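Textile Care and Household Linen
Unit 4: Handling, folding and storing blankets
Notes for the practical session, Sep 26, 2018
Module tutor: Ishbel Morrison. Practical supervision: Loan Kiều

4.1 Scope

This unit covers blankets used as a top layer or throw. Duvets and quilts are dealt with in Unit 5. Sheets were covered in Unit 3, and the terms introduced there (selvedge, hem, face, reverse, lengthwise fold) are used without further definition.

4.2 Before folding

A blanket should be fully dry before it is folded for storage. Check the hems and any doubled area by hand, as these dry last. Lay the blanket face up on a clean raised surface. Working at floor level is acceptable for very large pieces but leads to uneven tension and picks up dust.

Remove lint in one direction only. On napped fabrics, follow the nap. Inspect for pulled threads, weak hems and stains, and record them on the item card before the first fold is made. Stains found after folding are to be treated as new stains, and the blanket goes back to the start of the procedure.

4.3 Spreading and squaring

Take hold of the fabric at its edge, lift slightly and draw it outwards. Do not push creases flat from the centre with the palm, as this moves the crease along without removing it. Ridges running parallel to a stripe usually come out with one pull at the nearest edge. Folds lying across a stripe need a pull from both sides.

Striped blankets are easier to square than plain ones. Each colour boundary acts as a guide line, and if the boundaries are straight, the cloth is lying without distortion. Where a boundary curves, the fabric has been stretched or is lying over a fold, and the edge on that side should be lifted and laid down again.

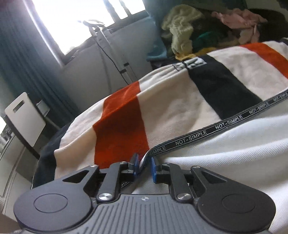

Wide bands of strongly contrasting colour show an error of alignment at once, and for that reason they are used for the first assessed fold. Narrow stripes in similar tones are left until the second week. Students who find the wide bands simple should try the same blanket with the reverse side up, where the boundaries may be less distinct.

4.4 Folding sequence

Standard method, two persons:

1. Square the blanket as in 4.3.
2. Bring the far edge to the near edge. Match the corners first, then the hem.
3. Smooth from the fold towards the open edges.
4. Fold lengthwise again if the width still exceeds the shelf depth.
5. Fold the ends to the centre, leaving a gap of 2 cm.
6. Close along the gap.

The gap in step 5 takes up the thickness of the cloth. Without it the closed fold springs open. Heavier cloth may need more – test before pressing down.

Single-person method: as above, but step 2 is done in sections, starting at one end. Do not drag the far edge across the surface.

4.5 Storage

Store blankets flat, heaviest at the bottom, with the folded edge facing outwards. Stacks should not exceed the height of the shelf divider. Refold along different lines every May. Permanent creases form where wool has been kept under load on the same fold, and these weaken the fibre.

Cotton bags are preferred to plastic. Plastic is allowed for transport only.

4.6 Item cards

Each card carries the item number, fibre content, care code, date of last wash and a sketch of the stripe order, read from left to right with the label at the bottom right. Use full colour names. Abbreviations such as "bl" have been read as both blue and black in previous years.

4.7 Preparation for next week

Read Chapter 23 of the course reader. Questions on the item cards go to Thiện Trình. Group B meets in the linen room, and should bring one blanket per pair, washed and dried, with the card left blank.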